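Report on the Visit to the Vorent Toy Library and Repair Center
Mar 24, 2018

The following report is submitted to the members of the Fustska Early Childhood Network. It records the spring visit to the Vorent Toy Library and Repair Center, which lends playthings to families, day care providers and kindergartens throughout the district. Our delegation numbered 26 members and was received by the director, Lotte De Graaf.
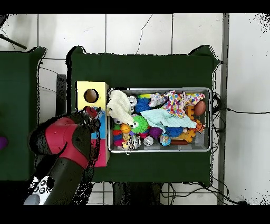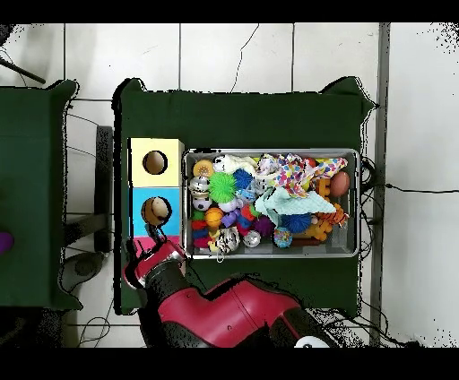 Toys in a metal tray on a green-covered table, Vorent.

The Center occupies the ground floor of the former Verhoeven thread mill. The building was acquired by the municipality after the mill closed, and the high windows on the street side have been kept. Visitors enter through the old weighing room, now the lending desk. Members who travel by public transportation should note that the nearest bus stop is at the canal bridge and that the path from there is unpaved.

Ms. De Graaf opened the program with a short account of the lending service. At present 848 households hold a borrower's card. A card permits a family to keep up to seven items for a period of four weeks, and the loan may be renewed by telephone if no other family has asked for the item. Day care providers hold a separate card with a longer loan period. Puzzles and board games are lent in cloth bags with a contents card sewn inside the flap. The director reported that missing pieces remain the most frequent cause of delay at the return desk, and that the Center no longer charges families for them.

The delegation was then shown the cleaning room. Returned items are sorted by material before washing. Plush and fabric articles go to the laundry at the rear of the building, and rubber and hard plastic articles are washed by hand in a mild soap solution and left on racks overnight. Wooden articles are wiped and never soaked. Several of our members asked about disinfectants. The Center follows the instructions of the district health office and keeps a written record of each cleaning, which was made available for inspection.

The repair workshop is located beyond the cleaning room and is supervised by Mr. Bruser, formerly a cabinetmaker. It is equipped with a band saw, a small lathe and two sewing machines. Repairs in progress on the day of the visit included a pull-along duck with a broken axle, a set of nesting dolls and a rocking horse on loan to the Center from a school. Mr. Bruser explained that replacement wheels are turned in batches during the winter months, when fewer items are returned. He expressed concern about the supply of suitable beech and asked that members with access to offcuts contact the workshop directly.

Lunch was served in the reading room. In the afternoon the delegation divided into two groups. The first discussed the selection of toys for children under three, with particular attention to small parts and to the condition of seams. The second considered the cost of operating a lending service in a rural district. It was noted in the second group that transportation accounts for a larger share of expenses than the purchase of toys, and that a shared delivery route between neighboring towns may merit study. A written summary of both discussions will be sent to members separately.

The Network recommends that the Center's borrower agreement be reviewed as a possible model for our own branches. A copy has been placed in the office and may be consulted during regular hours.

We extend our thanks to Ms. De Graaf, Mr. Bruser and the staff for their hospitality. Members who have not yet returned their visitor badges are asked to mail them to the Network office before the end of March.

Fustska Early Childhood Network | Contact the office | Copyright Fustska Early Childhood Network. All rights reserved. | Back to top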